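**Keeping a promise to a source**

19 Sep 2021

She makes tea the way my grandmother did, pot first, then a long wait, and it was well into that wait that she told me she had never meant to work with computers at all. She had been a court reporter in Munden, with a good shorthand note and a bad back, and her idea of security was a drawer that locked.

"I was quite proud of that drawer," she says. "Everything was in it, all my notebooks, everyone who'd ever rung me up in a state. Then one day I looked at the phone on my desk and thought, well, that's all in there too, and I carry it on the bus."

These days she runs the Trakitz line, a help service for reporters and small newsrooms who think somebody may be reading their messages, or who simply want to stop it happening. It has 3 staff (her way of writing it, on the card she gave me) and took 544 calls in its first full year. Most of those calls, she is keen to say, were not about spies.

"People expect me to tell them about secret software from abroad, and we do see worrying things, we do. But very often it's an old password, or a shared login that a colleague took with them when they left for Brollau, or a tablet at home that's still getting every message because somebody set it up for the children. You'd be amazed how many sources have been put at risk by a tablet."

I asked how a call usually begins, and she laughed and said with an apology. Reporters ring and say they're probably being silly. She lets them say it and then asks them to put the phone they're worried about in another room and ring back on a different one, which tends to change the mood of the conversation rather quickly.

What follows is slow. She wants to know who the reporter has been talking to, though never by name, and what would happen to that person if it came out. Only then does she ask about the phone. She has a form for it, drawn up over a wet January at the Sithole Street office, and she is fond of that form in the way that other people are fond of a dog. It runs to 28 questions and she knows them all by heart.

"The first version was all about the machine. Which model, which version, when did you last update it. It was a good form for a telephone repair shop! I threw it away. A source doesn't care what model you've got. They want to know whether their boss is going to find out."
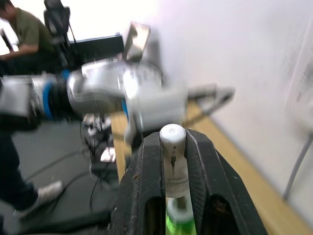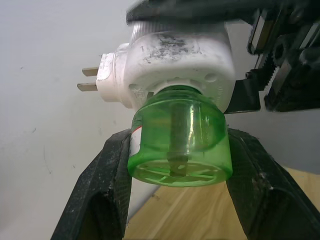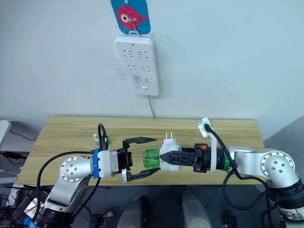 *From top: a white cap on a green bottle; a plug-in liquid mosquito repellent heater; a white power strip on the wall, with a pink fish on a blue card above it.*

We got on to the matter of money, as one does. A weekly paper with two reporters can't hire a specialist, and she doesn't think it should have to. Her advice to editors is cheap and a bit dull, she warns, pouring at last. Keep a separate phone for sensitive work and let it be a plain one. Let messages delete themselves after a set time. Agree beforehand, out loud and in the same room if you can, what you'll do if something goes wrong.

"That last one is where they go quiet," she says. "They'll buy the phone, they'll change the settings, lovely. But ask an editor, 'If your reporter's phone were taken tomorrow, who would ring the source?' and there's a very long pause. I've had editors put me on hold to go and think about it."

She doesn't pretend it always ends well. There was a man who had passed some planning papers to a reporter near Munden, and whose name came out by way of a forwarded email, with his address sitting at the bottom of the thread for anyone to read. The reporter rang the line afterwards. There was little to be done by then except help him tell the man himself, before somebody else did, and she stayed on the phone while he wrote down what he was going to say.

"He was very young and very sorry. I still think of them both. I don't know that I was much use, but he did make the call."

Does she trust her own phone? She turned it over on the table and considered it for a while. For shopping, yes, and for her sister, who sends a great many photographs of her garden. For work she would still sooner walk. She has met callers on benches, in a library, and once in the queue for a ferry, where they had to keep stopping because the queue kept moving.

The drawer went with her when she left the paper, incidentally. They let her have the whole desk. She keeps biscuits in it now, and it still locks.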